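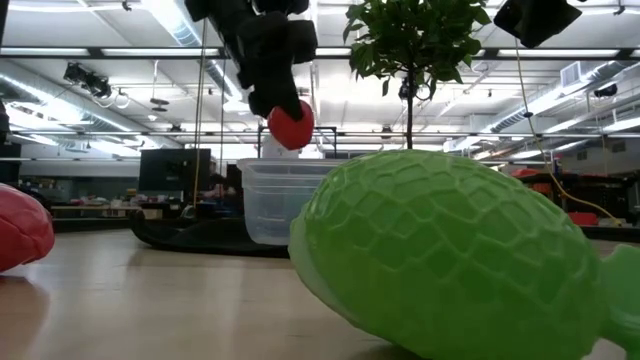 In Defense of the Long Lunch

When I moved to this country, the first thing I had to learn was how to eat in 9 minutes. My first office was in Skavness, in a building with over 50 people on each floor, and at noon I could hear the microwave but almost no voices. People carried the food back to their desks and ate it in front of the screen. I thought that there was some emergency. It was only Tuesday's way of living, and also every other day's.

I grew up in a family where lunch was one hour and a half. My aunt, Cúc Quan, kept a small fabric shop, and she closed it at noon even when a customer was standing at the door. The customer was not angry, for he was going home to eat too. I do not say that everything was better there. The shop did not make much money, and my aunt did not have a boss who looked at the clock.

Still, I think we lose something with the short lunch, and it is more than rest. At a long table you hear who is getting married and who cannot sleep. Two years I worked beside a man before I learned that his daughter was in the same school as mine. We had written each other 424 messages about invoices – I looked it up one evening – and not one about children.

My friend Tâm Khương does not agree with me. She says a long lunch means a late dinner, and she prefers to see her sons before they sleep. I respect this reason. For parents with a long drive it may be the correct choice, and I would not force anybody to sit with colleagues they do not like.

But I would ask the managers to try a small thing. In December our office stopped putting meetings between noon and one. No rule said we must eat together. After some weeks there were five of us at the table by the window, then more, and somebody began to bring soup. I still eat too slowly for them, and they wait for me.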